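The Rule About Hands

Bereket had been at Griffiths for 2 weeks before anyone let him write anything down that mattered. Until then he had fetched, swept and signed the sheet at the end of each shift. On the Monday of his third week Wallum put a ring binder in front of him and told him the rules for the small cells needed writing again from the start.

The old rules ran to 161 lines. They had been copied from the Zeludberg works, where the arms were the size of lamp posts and lived behind a fence. Half of them made no sense at Griffiths. Line 40 told you to stand clear of the crane. There was no crane.

"Keep the ones you'd miss," Wallum said, and went off to find his tea.

So Bereket took a stool and sat beside the cell they called Edo, and watched it for most of a day. Someone in December had stood a cherry tree in it, and the name had come after the tree. 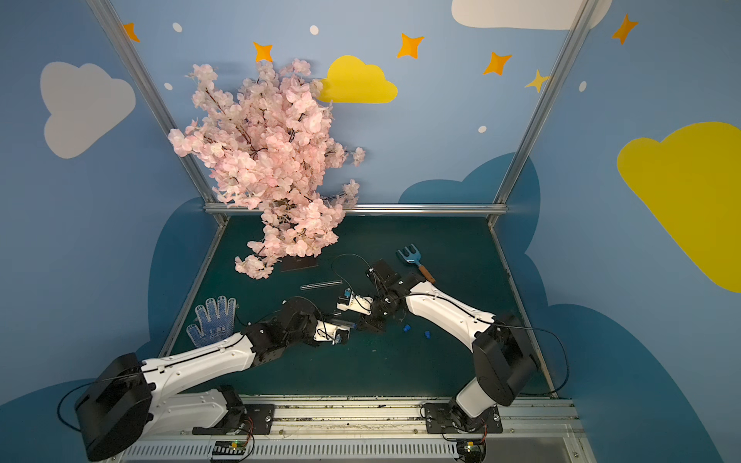 He began with the easy ones. Nothing goes on the table that is not on the job card. Cables are checked at the wrist before power, every time, by the person who will press the button. The two arms do not share the middle unless the program says which of them gives way. He wrote that last one three times before he liked it. In the first version both arms gave way, and he could see them waiting for each other until the end of the shift.

Then he came to the rule about hands. The old one said: No person shall reach into the cell while the arms are energised. It was a good rule and everyone broke it. He had broken it himself on his fourth day, when a part rolled and he put his arm in after it without a thought. The arms had been holding still. He had not known whether they were stopped or only between moves, and he had lain awake over that.

He crossed the line out and wrote: Before you reach in, press stop, say "stopped" out loud, and wait for the other person to say it back.

It looked childish on the page. He left it in.

The next part was harder. Griffiths had 4,000 caps to get through for one customer, all small, all easily dropped, and the question was what an arm should do when it lost one. The old rules had it try again until it succeeded. Bereket thought of a new starter chasing a dropped screw under a bench, getting redder and knocking other things over. He wrote that the arm could try twice. After that it was to open, back away by the path it had come, and call for a person. He added a line about the track along the front of the table, where parts tended to end up. It was to be brushed out at the end of every shift, and the brushing signed for.
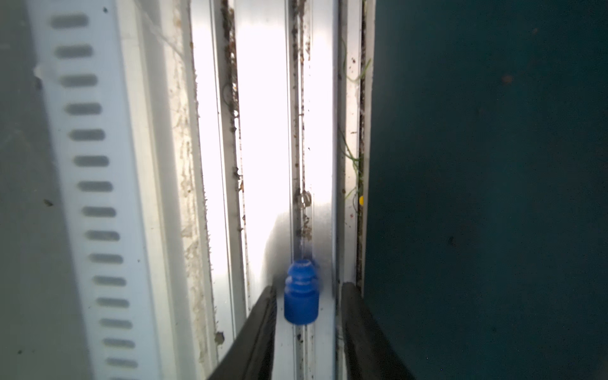
Wallum read the pages standing up, with his coat on, and said that two tries was mean and he would have given it five. A thing that could try should be let try. He had seen an arm at Zeludberg get it on the ninth go, and the whole bay had cheered.

"What did it do to the part?" Bereket asked.

Wallum turned the page. He read the rule about hands, moving his lips slightly, and then he read it again.

"Who says it back if you're on your own?"

Bereket hadn't thought of that. He took the pages and wrote under the line: If there is no one to say it back, do not reach in.

"They'll hate that on nights," Wallum said.

"Will they do it?"

"Lencho, I don't know. Some of them." He found a pen in his coat and put his initials in the corner, then the date, Sat 20 May, in the square capitals he used for everything. There were 10 rules. He took the old binder under his arm and asked where the hole punch had gone.

On Monday night Bereket stayed late to see. A part went over near the back of the cell. The woman on the bench pressed the button and looked round until she saw him by the door.

"Stopped," she said.

He was slow about it, and she had to wait.

"Stopped," he said, and she reached in.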